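Book Swap Moves to the Irmont Hall

The spring book swap will be held on Saturday, February 24, 2018, from 10 a.m. until the hall closes at 4. It has outgrown the back room at Noltau Street, where last year's visitors were lining up on the stairs by noon. The Irmont hall has level access from the parking lot and a coat rack that works.

The rules are the same as before. Bring what you have finished with, take what you want, and don't worry if the numbers don't match. We can use novels, cookbooks, history, travel and anything for children. Please leave encyclopedias, magazines and textbooks at home. The last swap left us with 600 books, and most of them were textbooks. They are still in boxes at the Dritden warehouse, and the rent on that space goes up in June.
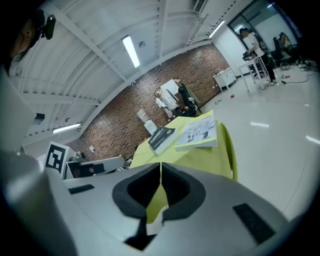 One member wrote in to ask that children's books get their own corner this time, near the door, so that parents with strollers don't have to push through to the far wall. We have put this on the floor plan. The same letter asked for later hours, but the hall is booked that evening.

Drop-off is open on weekdays at the Tazi bakery during its normal hours. Use boxes you can lift, write the type of book on the side, and don't tape them shut. Wet or moldy books can't be taken.

Admission is free. Donations go toward new shelves for the reading room, which will cost $4000. The fund stood at $1584 at the last count. Coffee and rolls will be sold at the side counter, cash only.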